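The Arm Was the Cheap Bit

When Anum Durrani put in for a robot arm at Premholm, she had a quote, a spreadsheet and the confidence of someone who had never bought a table. The arm was approved in June. The table took 13 emails.

"Everyone signs off the robot," she says. "Then you ask for cable ties and they want a business case."

Her first budget had 42 lines. The second had more, most of them dull: brackets, spare gripper fingers, a tabletop with holes in the right places, six weeks of an electrician's goodwill. Kodine, the supplier, had quoted for delivery to the kerb -- a detail discovered at the kerb.
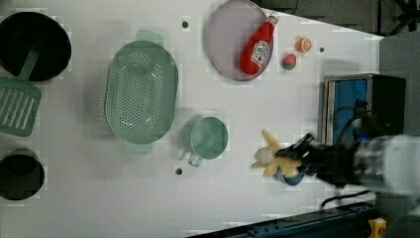
Then there is the toy budget. A robot learning its way round a kitchen needs things to pick up, and finance has a code for capital equipment but none for plastic fruit. Durrani's claim for £388 of pretend groceries and cookware came back twice, the second time with "personal?" pencilled beside the strawberry.

Vibeke Mogensen, who plans equipment at Begay and has been through all this with three arms, now takes the price on the quote and doubles it before she shows it to anyone. She also asks who will be tidying the table between runs, and for how many hours. It is usually the best-paid person in the room.

Durrani is pricing a second arm for next year. She has started with the table.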